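Impact Sound Through Floating Floors in Student Housing

Abenezer Hadgu, Yuzhen Qiu, Amparo Ibarra
Supervisor: Selamawit Worku
Submitted 13 March 2024

1. Background

Complaints about footstep noise are the most common maintenance entry at Nurmont, a student residence built with concrete slabs and refitted with click-together wood flooring. The refit replaced carpet in all bedrooms and shared rooms. The building office asked whether a different underlay would reduce the noise enough to justify lifting the floors again. This report compares four underlays under the same floor covering.

Impact sound differs from airborne sound in that the source is in direct contact with the structure. A heel strike sends vibration into the slab, and the slab radiates sound into the room below. Adding mass to the slab is not practical in an occupied building. A resilient layer between the covering and the slab is the usual remedy, and its effect depends mainly on its dynamic stiffness. A softer layer isolates better at low frequencies, but it also lets the boards flex, which strains the joints.

2. Test floor

The tests were run in the Lutergate teaching building, which has two rooms stacked one above the other with the same slab type as the residence. Boards were laid in the upper room without glue, following the supplier's spacing at the walls. A gap was kept on all sides, since contact with a wall creates a rigid path around the underlay.
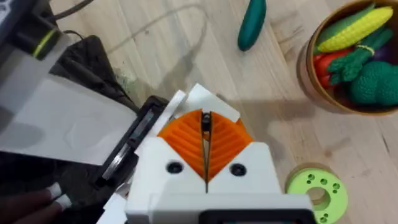
Figure 1. Light wooden floor, with gripper in foreground.

The underlays were:

A – polyethylene foam
B – cork sheet
C – recycled rubber
D – wood fiber board

Each underlay was left under the boards overnight before measurement. The bare slab was measured first and used as the reference.

3. Procedure

A tapping machine was placed at four positions in the upper room, at an angle to the board direction. Sound levels in the room below were recorded at five microphone positions for each source position. Background noise was recorded before each run, and runs with a difference too small for correction were repeated at night. Reverberation time was measured separately, with the doors closed and the furniture removed from the lower room. The full set contains 612 recordings, including repeats.

Levels were processed in one-third octave bands. Lemlem Alemayehu wrote the script that applies the background correction and normalizes the results to the reference absorption area.

4. Results and discussion

All of the underlays improved on the bare slab at middle and high frequencies. Rubber gave the largest reduction overall. Cork and foam were close to each other, and the order between them changed with source position. Wood fiber gave the smallest reduction.

Below 100 Hz the differences between products were small. Two of the underlays showed a slight increase in level near the resonance of the floating layer. This matters for the residence, as many of the complaints describe a dull thud, and a single-number rating gives little weight to that range.

Joint movement was visible over the rubber after repeated walking tests. The supplier of the boards, Mernia, limits the compressibility of the underlay in its laying instructions, and we did not check whether sample C meets that limit.

5. Limitations

The lower room has less furniture than a typical bedroom, and the test area did not cover the full slab. Long-term compression was not studied. A second series with loaded floors is planned for July, using the same rooms and source positions.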